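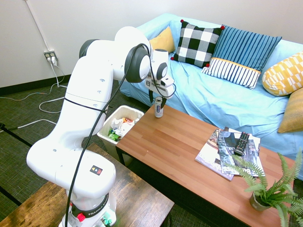
The coffee table, August

Home Tickets Open Closed My account Help

Tree file loses places after merge, and photos come back sideways
Posted in August by Sioned Dafis
Print this page | E-mail this page

Hi again! I closed my last ticket too soon, so I'm opening a new one and I'll keep adding to it as I go. You asked me to write down everything I try, in order, even the silly things, so you're getting the silly things.

I'm on Osemden desktop, the version that came out this summer (the one with the green icon). My tree has 3,862 people in it. Most of them are my mother's side, the Pritchard lot, who seem to have named every second boy Thomas and then moved one village over to confuse me.

What happens: I run Find Duplicates, pick two records that are plainly the same person, and click Merge. The merged person keeps the name and the dates, but the birthplace goes blank. If the birthplace was Flandden it's gone every time. If it was Dondwood it stays. I have no idea why Flandden is unlucky.

What I expected: the place to stay put, or at least a little box asking me which one I want.

First evening

Restarted the program. Same thing. Restarted the computer. Same thing. Made a backup, which I should have done first, I know, I know.

Merged one Thomas Pritchard with another Thomas Pritchard (both born Flandden, same parents, same day) and the place went blank. Hit Undo and it came back on one record and stayed blank on the other! So Undo isn't safe either, and I've stopped using it.

Then I looked in the Places list and found Flandden in there four times. One has the county after it, one has a comma and nothing after the comma, one is in capitals, and one looks perfectly normal to me. Dondwood is only in there once. That felt like a clue so I made myself a cup of tea and stared at it for a while.

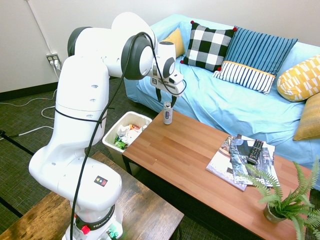 The four Flanddens don't all have people attached, either. The normal looking one has most of them, the county one has a decent number, and the capitals one belongs to a batch my cousin typed up years ago on a machine with a broken caps lock (she says it was broken, anyway). The comma one has zero people and I can't delete it. The button is gray.

Second evening

Tried Clean Up Places from the Tools menu. It ran for ages and then told me it had finished with 84 warnings. The warnings window won't let me copy text, so I typed a few out:

Place reference missing, record skipped.
Place reference missing, record skipped.
Place has no parent, using default.

They go on like that. After the clean up there were three Flanddens in the list instead of four, so it did something, but the comma one is still sitting there looking smug. I tried a merge on the fresh copy and the birthplace still went blank.

I also tried exporting the whole tree to a plain file and bringing it back into an empty one. The places came through beautifully! All the notes lost their paragraph breaks, though, and I have long notes. My great-grandmother's one is practically a novel. I'd love to avoid going that way if there's any other choice.

Side problem, and tell me if you want a separate ticket for it: since the summer update the scanned photos attached to people come back sideways. They look right when I add them, and they're right if I open them from the folder. Close the tree, open it again, and everybody is lying down. It's only the ones I scanned in tall. I rotated a handful inside the program and they stayed upright until the next time I opened it.

Third evening

Set Photo Preview Size to 800 like the help page says. The pictures got bigger and are still sideways.

Turned off automatic sync, signed out, and left it alone for 24 hours in case something was putting the old places back behind my back. When I opened it again the comma Flandden was still there, but now it wasn't gray! I clicked Delete, it asked if I was sure, I was very sure, and off it went. So the sync was holding on to it somehow? Signed back in with my fingers crossed, and so far it hasn't come back.

Then I did three test merges on the copy. Two kept Flandden. One lost it, and that one was from my cousin's capitals batch. I haven't touched the real tree yet and I won't until I hear from you.

Things I haven't tried: reinstalling, the repair tool (the warning on it scared me off), and changing all the capitals by hand. 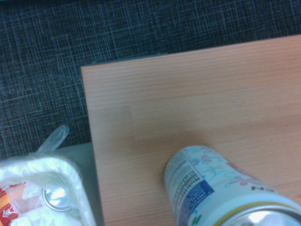
Sandrine Hamel: Leave the repair tool alone for now, you were right to hold off. The empty place with the comma is something we've seen before, and your sync guess is a good one, as the online copy can keep a place locked after the desktop has let go of it. For the capitals batch, open Places, select the capitals entry and the normal one together, and use Combine from the right-click menu instead of Clean Up. Keep sync off while you do it. Then try one merge on the copy and send me the log file from the Help menu. And yes please, a separate ticket for the sideways photos.

Oh wow, I never knew there was anything on the right-click menu in there. Combined the two with sync off, and there's one Flandden in the list now. Merged the Thomas from the capitals batch again and his birthplace stayed! I've sent the log from the copy, and I'll do the same on the real tree tomorrow morning once I've made another backup. Photo ticket is open too. Can you leave this one open until I've done the real tree, please?

Status: waiting on customer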